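Support > Zindley Kitchen Arm > Set-up Guide > Section 4

Print this page | E-mail this page

4. Preparing the worktop and running your first pick

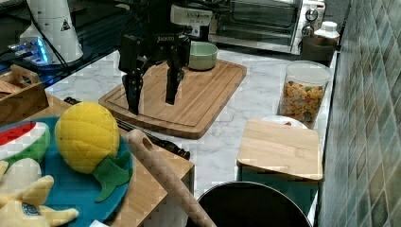
By now the arm is bolted down, the cables are clipped and the controller has finished its start-up checks. Well done — that was the dull part! In this section you will teach the Zindley where your worktop is, choose a first object and watch it make its first pick. Allow an unhurried hour, and do read the cautions before you switch the motors on.

4.1 Before you start

You do not need to clear the whole kitchen. The Zindley is meant to work among ordinary things, and it learns your room better if they stay where they usually live. What matters is that nothing moves during the scan.

CAUTION: Keep hands, hair and loose sleeves away from the gripper whenever the status light is on. The fingers close quickly and do not know the difference between a sponge and a thumb.

CAUTION: Take sharp knives off the worktop for the whole of this section. Do not use glassware until you have finished Section 6.

4.2 Setting the working height

1. Press and hold the Home button until the arm stops moving.
2. On the tablet, open Set-up and tap Worktop.
3. Choose a flat, steady surface for the height check. A large chopping board is ideal, as its edges are easy for the software to find. It can sit at an angle.
4. Tap Lower. The gripper comes down in small steps and pauses after each one.
5. Keep tapping until the lower finger is just clear of the surface. A sheet of ordinary paper should slide underneath without dragging.
6. Tap Save Height.

Note: The two fingers may not look level with each other at this point. Leave them alone. They are lined up in 4.4, and bending them by hand will undo the factory setting.

Note: If your board has a groove, measure from the flat part. Anselmo Collado on our support desk traced a whole run of puzzling calls last December to heights saved from the bottom of a groove.

4.3 Scanning the worktop

1. Turn on the lights you normally cook by.
2. Tap Scan and step back. The arm sweeps slowly from left to right, then returns.
3. Wait for the tablet to show the map. Green areas are ready to use and grey areas are out of reach.
4. Drag the blue outline round any spot you want the arm to avoid. Ovens, hobs and sinks should always be outlined.
5. Tap Keep Map.

The scan takes 126 seconds. It is a lovely thing to watch the first time, with the worktop filling in on the tablet strip by strip.

Note: Shiny stone and glazed tiles can leave speckles on the map. A few do no harm. If a large patch is missing, dim the brightest lamp and scan again.

4.4 Lining up the fingers

1. Tap Fingers, then Open.
2. Wait for the click, then tap Close.
3. Repeat until the tablet shows a tick, up to 11 times on a new gripper.

If the tick does not appear, switch off at the wall, check that the gripper collar is fully seated and begin 4.4 again. Error 348 means the collar is loose.

4.5 Your first pick

Start with something soft. Plush toy food is brilliant for this — it forgives a clumsy grip, it will not roll far and it costs nothing if it lands on the floor. Lutz Brinkmann, who wrote the grip software, still tests every update on soft toys before he lets it near an egg.

1. Place one soft object in a green area, away from the edge.
2. Tap Find. A yellow ring appears round the object on the tablet.
3. If the ring is in the wrong place, drag it across with one finger.
4. Set Grip to 20 and Speed to Slow.
5. Tap Pick. Stay within reach of the stop button.
6. When the object is up, tap Place and touch the spot where you want it to go.

Missed? Try again from step 2 before changing any settings. Most missed picks come from a ring that is slightly off. If the object slips out, raise Grip a little at a time.

CAUTION: Do not pull an object out of the closed fingers. Tap Release, or press the stop button and wait for them to go slack.

Once you have a few good picks, try a different shape, then a small bowl made of something unbreakable. Moving between containers is covered in Section 5.

Contact Zadthorpe Support | Copyright Zadthorpe | Back to top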